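Guides > Kitchen > Sourdough > Vovik Proofing Box > Part 2
Start Unpacking Set-up Recipes Cleaning Contact

Sep 16, 2020
By Vaughn Zamora

Part 2: Setting up the box and running your first proof

Okay, so you've got the Vovik out of its carton and the lid isn't cracked (mine was, the first time, and Sheehan sent me a new one without any fuss). Now we set it up. I've owned this thing since May and I've done the set-up in two kitchens, so what follows is partly the leaflet and partly me muttering at the leaflet.

1. Pick your spot. You want a flat counter away from the stove and out of direct sun. I had mine next to a window for a week and the afternoon loaves were puffing up like crazy while the morning ones just sat there.

2. Unfold the walls. They're hinged, and they go up in pairs — long sides first, then the short ones. If a short side won't click, you did it first. Fold everything down and go again.

3. Put the water tray on the heating plate, right in the middle. Pour in just enough water to cover the bottom.

CAUTION: Never pour water in with the box plugged in. Fill the tray at the sink and carry it over, slowly.

4. Set the wire rack over the tray. The feet go down. I know that sounds silly, but it balances just fine upside down until you put a bowl on it.

5. Plug it in and hold the left button until the number blinks. Set it to 78 if you like a quick rise or a few degrees lower if you've got all day. Press once more to lock it.

6. Close the lid and leave it empty for 19 minutes. The leaflet says ten, but I put a Dremden oven thermometer on my rack and it was still climbing at ten.

NOTE: The number on the front is the plate, and the air up where your dough sits can be a bit cooler. If you have any little thermometer, stick it on the rack at bowl height and go by that one.

7. Mix your dough while it warms. My everyday loaf uses 900 grams of flour, which makes two, and the box holds both bowls if they're the medium size. The big Fakholm bowl fits by itself with hardly any room for your fingers. Ask me how I know!

8. Put the dough in, cover the bowl loosely, close the lid. Set a timer on your phone, as the box doesn't have one.

9. Check at 58 minutes the first time, even though it won't be ready. Look at the sides of the bowl and mark the dough line with a bit of tape. Then you've got something to compare with when you come back, and you're not standing there guessing like I did all summer.

10. When it's grown by half or a little more and jiggles when you bump the bowl, take it out and shape it. Turn the box off at the wall.

CAUTION: The plate stays hot for a good while after you unplug it. Let it cool before you lift out the tray or fold the walls.

NOTE: Wipe the inside of the lid every time. Drips collect along the hinge and it'll smell like an old gym bag by the weekend if you forget. Warm water and a drop of dish soap is plenty, and please don't put the walls in the dishwasher, they warp.

If your dough is crusting over on top, the tray has probably run dry. Top it up (unplugged!) and lay a damp towel over the bowl. If the bottom is going faster than the top, raise the rack one notch. I keep mine on the upper notch pretty much year round now.

Cleaning and storage are in Part 3, along with the starter jar settings. 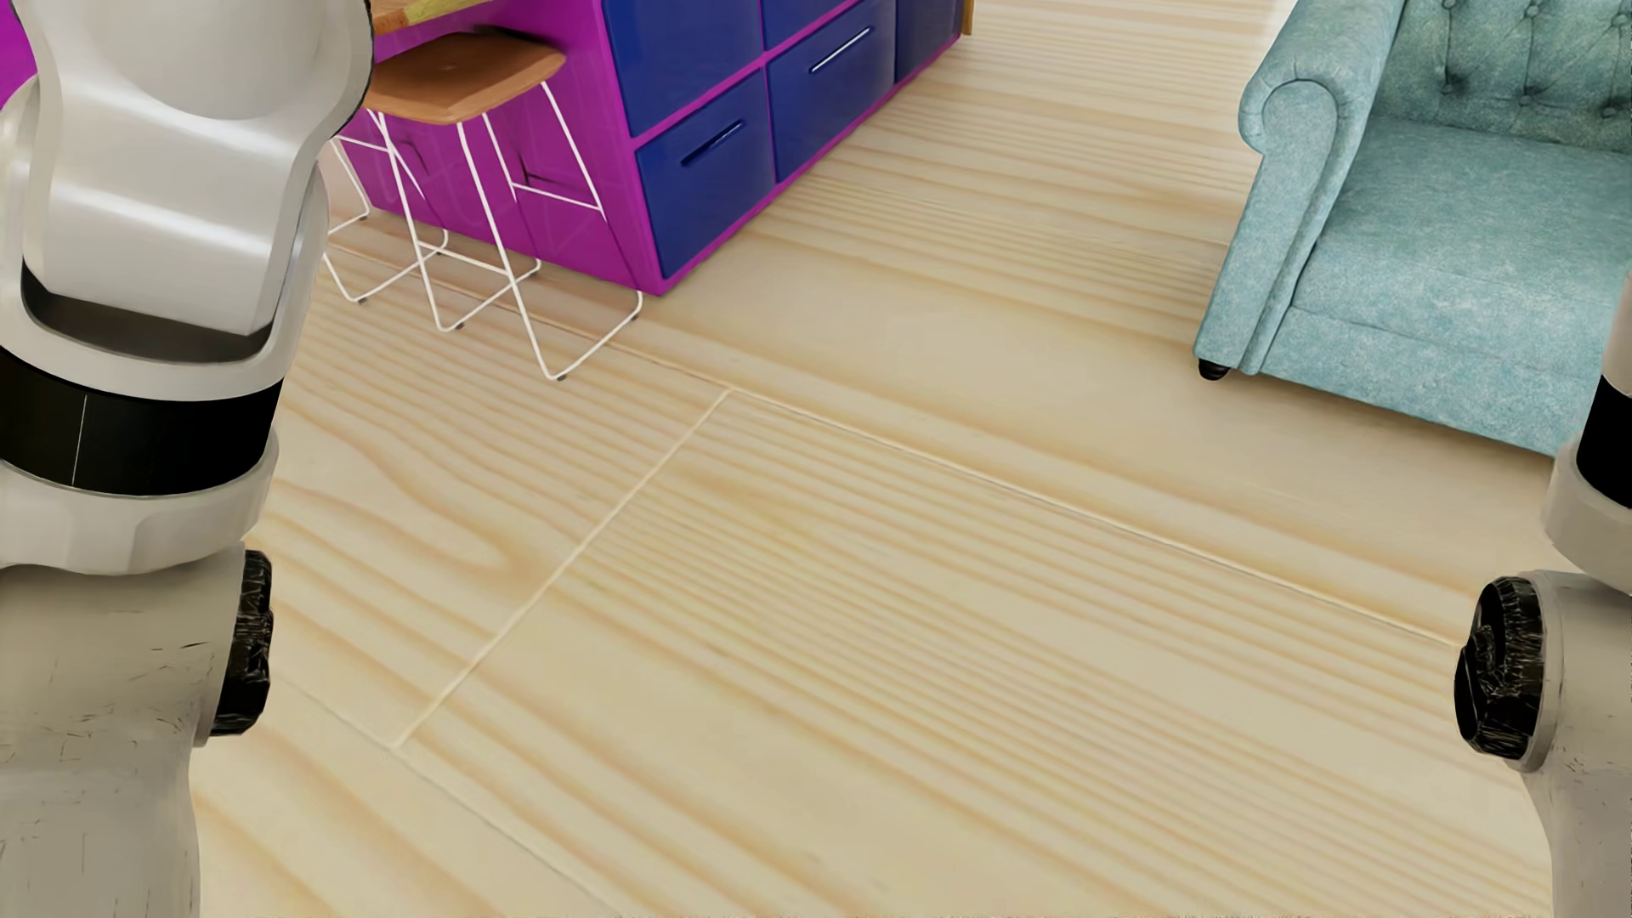 Can I leave the dough in the box overnight?
I wouldn't, at least with the heat on. Let it rise until it's partway there, then move the covered bowl to the fridge and shape it in the morning.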